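Who Does the Dishes When the Robot Does?

Pukgate is a very large kitchen that makes lunches for offices. Every lunch leaves on a plate, and every plate comes back with gravy on it. On a busy day in August that means 700 plates, which is a lot of gravy.

For years, people lifted each plate out of the washer and stacked it by hand. Trudy Ruddock did this for 25 years. She can tell a good plate from a cracked one by tapping it, a skill she says has never once come up at a party.

Now the kitchen is getting a robot named Qaisi. Qaisi does not get sore shoulders. It also does not know what a plate is, so somebody has to teach it.

How do you teach a robot to pick up a plate? You show it. A person holds a tool with two fingers, a lot like the robot's own, and picks up plates with it while a camera records. Then the person does it again. And again. (If you have ever practiced the recorder, you know the feeling. So does your family.)

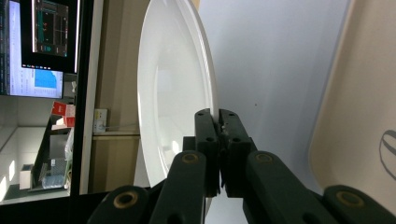 Got it! Two black gripper fingers pinch the rim of a white plate.

Plates are harder than they look. They are smooth and thin at the rim. Squeeze too hard and you may have two plates. Squeeze too softly and you may have seven, all small and pointy.

So what happens to the people? Some jobs get smaller. Nobody at Pukgate will be stacking plates all day, and a few workers were worried when they heard that. It is a fair thing to worry about. When a machine takes over a task, a workplace may need fewer people, or it may need the same people to do something else.

Trudy now spends her mornings teaching. Wulan Tjoa, who used to stack beside her, is learning to fix Qaisi when it stops, and it stops quite often. Fadi Darwish moved to the cooking side and misses the quiet.

The sore shoulders are going away. The chatting over the stacks is going too, and Trudy liked the chatting. Qaisi is a very poor listener.

Try it yourself: pick up a plastic plate using only two wooden spoons. Use plastic. Trust us.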